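Refill Rights Belong in the Packaging Code
Opinion
Wednesday, September 16, 2020

The provincial consultation on household packaging closed in August, and the draft code that emerged from it has much to commend it. It sets recycled-content targets, standardizes resin labelling and brings smaller importers into the stewardship system. It is silent on reuse. The Jollcombe Centre for Consumer Policy considers that omission serious enough to warrant reopening the draft before it proceeds to the legislature.

Recycling programs manage a container after it has been emptied. A reuse provision would govern whether the container needed to be replaced at all. The two are treated in the draft as though they were one objective, and the funding formula follows suit: producers pay by weight of material placed on the market, with no credit for a bottle that is filled a second or a tenth time. A manufacturer that invests in durable packaging therefore pays more per unit than a competitor selling the lightest disposable equivalent.

The experience of Stotano is instructive. The company introduced a returnable detergent bottle in 2,000 stores and withdrew it after 7 months. Its published review attributed the decision to handling costs, chiefly the absence of any common standard for necks, closures and crates. Each retailer had asked for its own return procedure. Customer participation was modest but rising when the program ended. 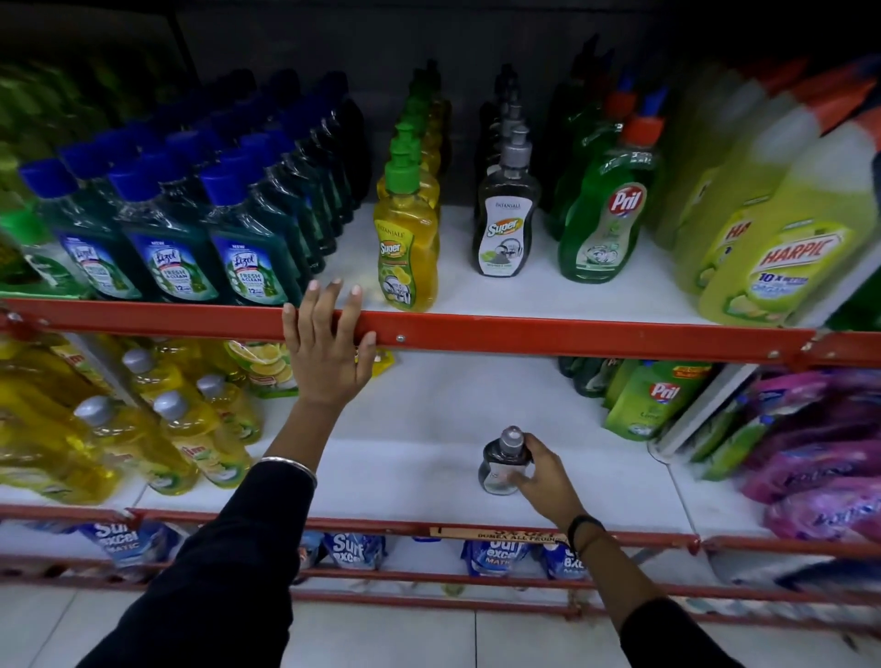 Household cleaning products on supermarket shelves. The draft code contains no reuse requirement for this category.

Opponents of a reuse standard, among them the trade association Jokus, argue that shoppers value choice in format and that regulation would narrow it. The Centre takes the point seriously. Variety in scent, strength and volume would be unaffected by a common closure, however, and the beer industry has long demonstrated that rival brands can share a bottle without surrendering their identity.

A second objection concerns rural retailers, for whom storage space is scarce and freight is costly. Here the Centre would support an exemption for premises under 1,000 square feet, reviewed every 2 years. The pilot operated by Bae in its northern stores suggests that consolidated backhaul may eventually make such an exemption unnecessary, but the code should not presume that outcome.

The amendments required are limited. The definition of "packaging supplied" should exclude refilled units. The minister should be empowered to designate a standard closure by regulation, following consultation with fillers. Fees collected from single-use formats should be available to finance washing capacity, which at present falls between the mandates of the municipalities and the stewardship body.

The Centre has filed these recommendations with the ministry and will publish its full submission once the revised draft has been tabled.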